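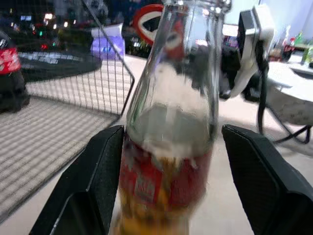 Filed under: Supporters' List > Transfer Talk

Print this message | E-mail this message

Subject: Re: Kelemen to Runby, done deal?

On 4/5/25, Ottó Szűcs wrote:
> Heard it from two separate people now. Kelemen has agreed terms and
> will be unveiled in August. Britau wanted him too but wouldn't match
> the wages. He's supposed to be getting a gold-plated locker and his
> own parking space next to the team bus. The Mikineo site has the
> whole story, so I'd say it's as good as signed.

Ottó, did those two people both read it on Mikineo? If they did, you have one source, and it's the same site that had us buying a training ground in Portugal.

I read the piece twice. There isn't a name in it apart from the player's. We get "an insider," then "a figure close to the dressing room," and by the last paragraph it's "many at the club." The gold-plated locker gets more space than the contract does. Some of it reads to me like a joke that got passed along by someone who missed the joke. I can't prove that, but look at the quote where he says he wants to "stay grounded" and then asks for a bigger helicopter pad. We don't have a helicopter pad. We have the gravel bit behind the away end.

Then there's the money. Our last home gate was 1696, and that was a good day. If anybody can show me how that pays a striker who turned down Britau over wages, please go ahead. Britau have more money than we do and always have. Why would they drop out and leave him to us?

He also scored 11 last season, and 2 of those were in friendlies - the article leaves that part out. Decent player, sure. I wouldn't put his name on a shirt yet, and I see the unofficial stall is already taking orders.

I'd love to be wrong. If he walks out at Runby in August I'll post an apology to the list and you can all quote it back at me until Christmas. But I want to see it on the club's own page first, with a photo and a contract length.

Does anyone have the actual date the Mikineo piece went up? Mine just says "recently."

351 shares | 11 comments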